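Two-arm sorting cells and job grades: what should a site settle before go-live?

Posted by Hui-mei Cheung in Workplace & Staffing

Our site plans to introduce Vustix two-arm cells on the kitting line in February. The task is color matching: each small part goes to the tray of its own color. 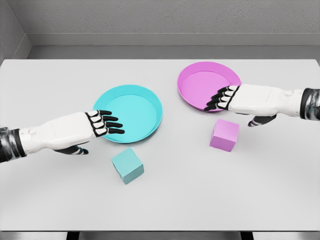

At present 8 employees do this work by hand across 2 shifts. Management has stated that no positions will be removed, but the new duties have not been put in writing. I would be grateful for advice on what should be agreed with staff beforehand, particularly regarding pay grades and training time.

Li-hua Hsu
Our plant went through this process with a comparable line. I would recommend that the following be settled in writing before the first cell is switched on:
Who may stop the cell, and whether a stop counts against the shift's output.
Whether training is paid at the normal rate and held during working hours.
Which grade applies to a person who watches a cell and clears faults – in our case it was one grade above manual kitting.
We left the third point open, and it took two rounds of talks to resolve. Staff also reported that watching was more tiring than handling parts, so we now rotate every hour.

Velimir Perić
Check your contract. It is probably covered there.

Wai-kit Tam
I agree with Li-hua Hsu regarding grades. Please also ask how manual skills will be kept up. When our cells were down one Tuesday, newer employees had never kitted by hand, and 1,244 kits were delayed. Each operator now completes one manual shift per month, and the supervisor records it.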